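Short thread on what's going on at the Bilatier, for anyone with tickets in August. I've been a subscriber there for nine years and was at the public meeting last night, so this is from my notes.

The Travero production of The Long Paddock has been pulled from the main stage. It moves to the Okeke Street hall for the rest of its run. Same cast, same start time of 7.30, smaller room.

The reason is the fly system. One of the counterweight lines failed its inspection and the theatre can't hang scenery over performers until the whole rig has been checked. No one was hurt and nothing fell. It was picked up at a routine inspection before the bump-in for the next show.

The stalls and the foyer are fine. The bar is still open before shows at the hall if you want to meet there first, it's a five minute walk across the car park.

Tickets. If you booked online you should have an email with two options, a seat at Okeke Street or a full refund. If you booked by phone or at the counter you have to ring them. They don't have email addresses for a lot of those bookings.

Seating at the hall is unreserved. If you paid for premium seats you get the difference back, $19 a ticket, but only if you ask for it. It wasn't in the email. Someone at the meeting had to drag it out of them.

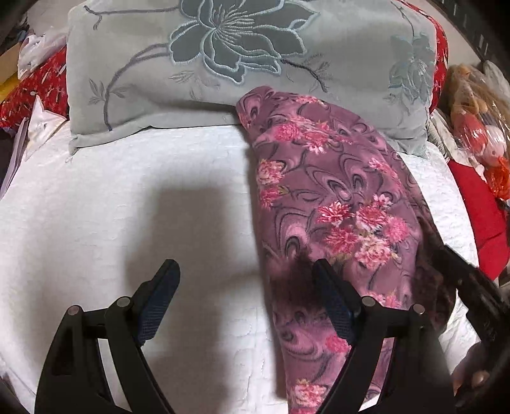
Matinees are the messy part. The hall has a dance school in it until 2 in the afternoon, so the 1 pm shows are now 3 pm. If you're coming in by bus from out of town, check the last one home, because the play runs two and a half hours with interval.

Access: the hall has a ramp on the Skemura Lane side, not at the front doors. There are two wheelchair spaces per show and you need to book them. The hearing loop works in the front half only. I asked.

On the set. The big revolving homestead isn't going, it won't fit through the doors. The designer is doing a cut-down version with furniture and a painted backcloth. I saw the original in previews and liked it a lot, but most of the second half is two people at a kitchen table anyway.

Money came up. Repairs to the rig are being quoted now and the theatre wouldn't give a figure. They did say the system is 25 years old and was due for replacement under the last capital plan, which got deferred. The council owns the building, so the council pays for the structure and the company pays for equipment. There's an argument about which one a fly system is.

No reopening date for the main stage. They said "before the Christmas season" and wouldn't go further. The school concerts are booked in there from November and those families haven't been told anything yet.

A few people have asked if the touring comedy night is affected. It isn't. It uses a bare stage with nothing flown, and the inspector has cleared that.

Edit to the matinee post: the schools matinee stays at 11 am, the dance school is giving up the room for that one. All the other matinees are 3 pm.

Box office is open 10 to 4. I was on hold for a fair while this morning, so going in person is quicker if you live nearby.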